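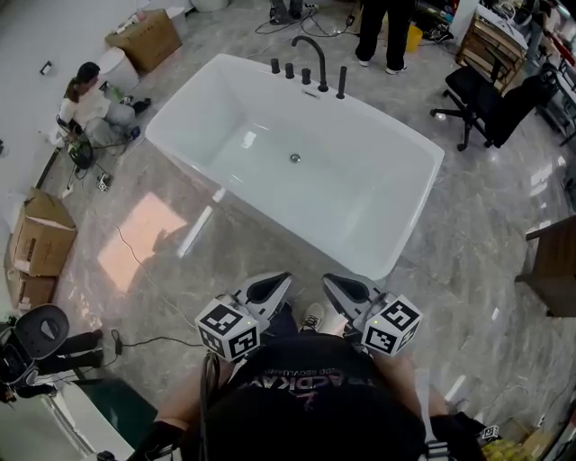

Can a machine clean the bathroom yet?

Short answer, no. Longer answer, it depends which part of the bathroom you mean, and that's what I've spent most of my spare evenings on lately.

I should say where I'm coming from. I fixed packaging lines for a living before I moved to the office side, so I'm used to machines that do one job all day and do it well. A carton erector doesn't get bored and it doesn't miss a corner. When people ask me why there isn't a robot to scrub the tub, they usually have something like that in mind. My sister-in-law asked me again at dinner and I gave her a poor answer, so I'm having another go at it.

Take a freestanding tub, the kind with floor showing on every side. For a person it's about the easiest tub there is to clean. You can walk around it and reach in from wherever suits you. For a robot it's a list of separate problems, and most of them have nothing to do with scrubbing.

The first is the surface. Glossy white is hard on depth cameras. A lot of them work by matching texture between two views or by reading a projected pattern, and a shiny white basin gives them very little texture to match. Add sun coming off the floor and you get holes in the data exactly where you want the sponge to go. Darragh Carroll, who I used to work with and who still does machine vision, told me he'd take a pile of dirty auto parts over a clean bathtub any time. He said dull grey metal was a holiday by comparison.

The second is reach. Rounded corners are kind to a hand because a hand changes shape. Two stiff fingers holding a cloth touch the curve at one spot, and the cloth bunches up behind them. You can build a special tool for it, and people have, but then you need another tool for around the taps and another for the drain. A black tap set standing at the edge of the tub, with separate handles and a hand shower, gives you a row of narrow gaps to get a cloth through. I do ours with an old toothbrush.

The third is force. Push too lightly and the soap film stays where it is. Push too hard and something slips, or you lean on the spout. People sort this out without thinking because they can feel the drag change when the film lifts. Tactile sensing is coming along, but what I've read is mostly about picking things up, with much less on wiping.

What has changed in the last few years is how the teaching gets done. In my day you wrote down every position. If the part was 2 mm off, the machine missed and somebody phoned me. Now a lot of the work is having people do the chore themselves while holding the same sort of gripper the robot would use, with markers on it so its position can be tracked. You gather a great many of those runs and train on the lot. I think that's the right direction for housework. No one is going to write down every position for every bathroom in Hamilton.

It's slow going though. I had a go at a very small version in the garage with a hobby arm and a plastic dishpan. The arm wiped the same oval 64 times. On 52 of those the cloth stayed in the fingers to the end. That sounds decent until you look at the dishpan, which still had a ring around it. Keeping hold of the cloth and getting the dishpan clean are different jobs, and I'd only been scoring the first one. I've seen the same thing in published demos, so watch for it. Ask what they counted.

Jade Fehr pointed out in the comments last time that I never say anything about the floor. Fair enough. Floors are the part that's mostly solved. Robot vacuums work, the mopping ones work well enough on tile, and a tub standing in the open is just something to drive around. Loose cords are still trouble. Ours ate a phone charger in September and I had to cut it out of the brush.

On the shop floor it's further along, but less than you'd think from the trade magazines. The plant I'm at now has automated palletizing and labelling. Washdown at the end of the shift is still people in rubber boots with hoses and brushes. Kendra Cormier runs that crew and she's had two vendors through to quote on it. Both wanted the equipment moved farther apart first. She told them if she could move the equipment she wouldn't need the robot.

So my guess, for what it's worth. Toilets in office buildings first, as they're all much the same and there's someone paying by the hour. Showers with flat walls after that. Tubs in houses a good while later, and the bit behind the taps last of all.

I've ordered a softer set of fingers for the arm and a better clamp for the cloth. This time I'm going to weigh the cloth before and after, and draw the ring on with grease pencil so it's the same every time. Oratile, if you're reading, I still have your torque wrench.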